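About Dasico

Dasico repairs and rebuilds small machinery for workshops, print rooms and packing lines. Levente Kun started the company in a rented garage in Turkau with one bench and a drill press. Gizella Virág joined two years later to run the office and parts orders, and the two of them still own the business.

Today we are a team of 12. We work on nearly 900 machines a year, most of them brought in by customers within a short drive of the shop. Larger units are picked up by our own van. We keep 1,000 stock parts on the shelves, mainly bearings, springs, hinges, brackets and fasteners. Parts we can't buy are made in house.

We are a service partner for Zolex feeders and Polat folding units. Other makes are welcome. Call first with the model number and we will tell you if we can take the job.

Every repair begins with a written quote, and work starts after you sign it. Finished machines are tested before pickup.
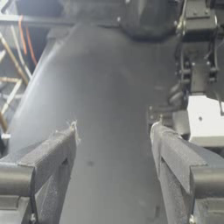 Bench work is the larger part of what we do. Covers come off, fasteners are sorted into trays, and worn pieces are tagged for the customer to look at. Small hardware takes up a good deal of the day. Wiring is checked along with the mechanical parts.

The counter opens at 7:30 a.m. We close for stock count in October.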